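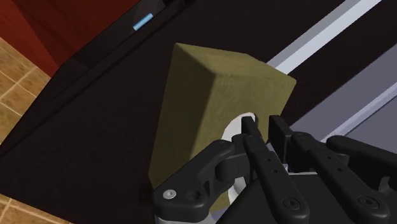

Departamento de Teleoperación y Aprendizaje por Demostración

Litent publica Garard, un conjunto de demostraciones teleoperadas para manipulación doméstica

Enero de 2025. Litent pone a disposición de grupos de investigación e integradores la primera versión de Garard, un conjunto de demostraciones registradas en simulación mediante control remoto. La entrega contiene 555 episodios repartidos en 4 tareas. Cada episodio incluye la trayectoria articular, la apertura de la pinza y las imágenes de dos cámaras virtuales, una de ellas próxima a los dedos.

El operador guía el brazo con el mando Alto, que transmite la posición y la orientación deseadas de la muñeca. La orden de apertura o cierre viaja por un canal independiente. El simulador resuelve la cinemática inversa y almacena tanto la consigna como el estado alcanzado, de modo que puede estudiarse el retardo entre ambos.

Una de las tareas se desarrolla junto a un televisor apoyado en un mueble oscuro. El brazo debe acercar la pinza a la parte superior de una caja de pañuelos, con poco margen respecto al pie del aparato.

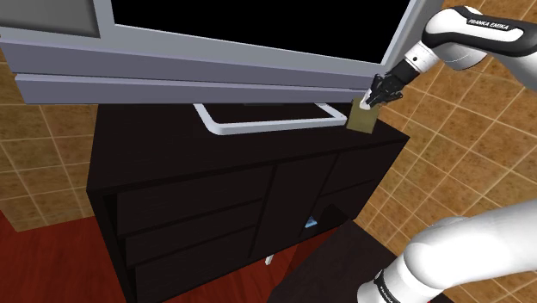

Damián Urrutia señala que la dificultad de enseñar por control remoto está en la aproximación final, donde el operador tiende a corregir en exceso, y que esas correcciones conviene conservarlas en los datos porque la política aprendida también tendrá que hacerlas.

De los episodios publicados, 276 contienen al menos una corrección manual, etiquetada con su instante de inicio y de fin. Las trayectorias se registran a 100 Hz y se entregan sin suavizado.

El formato es compatible con el entorno de entrenamiento Marras. En mayo se publicará una segunda versión con demostraciones obtenidas por guiado manual de un brazo físico.

Contacto técnico: Lino Sorrentino, Litent.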